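Stripping the old Dell tower

4 min read

I finally took apart the Dell tower that has been sitting under the bench since January. Noreen Heffernan passed it on to me when her office moved to Rirkton, and all she wanted back was the drive. The rest was mine to use or throw out.

The side panel came off without a fight. I had already taken the memory and the processor for the machine I'm building for my sister, so there was less in the way than usual. I blew out the case, wiped the edges with a dry cloth and put the screws in a jar lid. 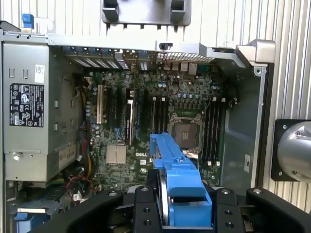 Memory is the main reason I bother with these old workstations. Even the older kind sells, and it takes no room to store. With four slots on each side of the CPU socket, this board could hold a lot of it, and I would like to fill it again someday. The socket lever is still there, too, and I want to keep it that way, so I'm going to cut a piece of card to cover the contacts before the case goes on a shelf. The power supply stays where it is for now. I don't have another case it would fit.

I looked up what people are asking for a bare board like this. One seller, Kinsella, had one listed at 849 with the cooler included, which seems high to me. Randi Dahlgren thinks I should sell the whole chassis as it stands and skip the shipping headaches. She may be right. It weighs a ton.

Then the drive. I label every drive before it goes anywhere, and this one is number 765 in my notebook. I left it in its blue caddy so Noreen gets it back the way it was.
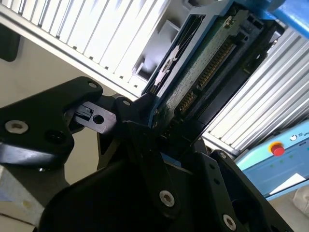 What's left to do

Copy Noreen's files onto a new disk. She says there are 1698 photos on there and she wants all of them, including the blurry ones.

Find a padded box for the drive. The last one I mailed went in a Zevton shoebox with towels, and I'd like to do better.

Order 5 antistatic bags. I used my last one on the memory.

Decide about the case. If it's still here in the spring I'll list it locally and let somebody pick it up.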